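From: Da-eun Bang
To: subtitles list
Subject: Re: Hitora series 2, subtitle drift

Soltani wrote:
> Episode 4 of Hitora is out of step on the streaming copy.
> Fine until the first advert break, then the text runs late.
> Same file plays correctly from the disc. Any ideas?

The streaming copy has a short Dongate ident after each break which the disc lacks. Your file was timed to the disc. Each ident adds 2 seconds, so the error grows in steps and a single offset will not cure it.

Split the file at lines 81 and 114 and shift each part separately. Skaller's script will do it if you give it the break times. Leave the frame rate alone. 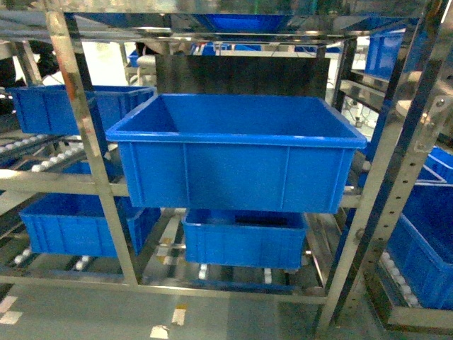
Episode 5 has the same fault, but the second break falls in the middle of the hospital conversation, so check by ear that the line before it is not held over the ident. I have not looked at episode 6.

Please keep the disc version on the server under its old name. Several people still use it.

Da-eun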